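Unit 2: What a Processor Does
Intro to Computing, handout for September. Instructor: Itzel Ponce

Print this page | E-mail this page

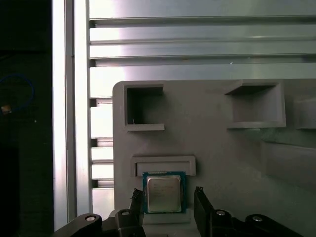
Fig. 1. A CPU with its metal heat spreader facing out.

A processor works through a program one instruction at a time. Each instruction goes through the same basic steps: fetch, decode, execute. The clock sets the pace.

Registers hold the values in use right now. They are small and very fast. Main memory is much larger and slower, so most designs put a cache between the two.

Terms to know: register, cache, clock rate, bus. We will come back to the bus in Unit 4 - skip that part of the chapter for now.

Heat limits how fast a chip can run. The spreader passes heat from the chip to a cooler. More on this in lab.

Homework: convert 969 to binary and show each division. Then do problems 2 and 15. Turn in your work to Roy Bunting before lab.

This site uses cookies. By continuing to browse you accept our cookie policy. OK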